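Unit 9: Counter Surfaces in the Teaching Kitchen
Instructor: Rianne Van Wijk

Speckled counters are common in shared kitchens, and their pattern affects how they must be inspected. On a light gray ground with dense dark flecks, crumbs and ground pepper are easily missed. Students should check by touch as well as by sight, passing a clean, gloved hand over the full surface before food is set out.

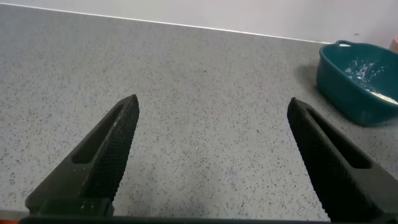
Cleaning proceeds from the back of the counter to the front. Remove dry matter first, then wash with warm water and mild detergent, rinse, and dry with a fresh cloth. Abrasive pads are not permitted on any counter. Cutting boards are required for all knife work.

Reading for Sunday: Hurard, pages 58 to 66. Questions on the inspection sheet should be directed to Irfan Arain.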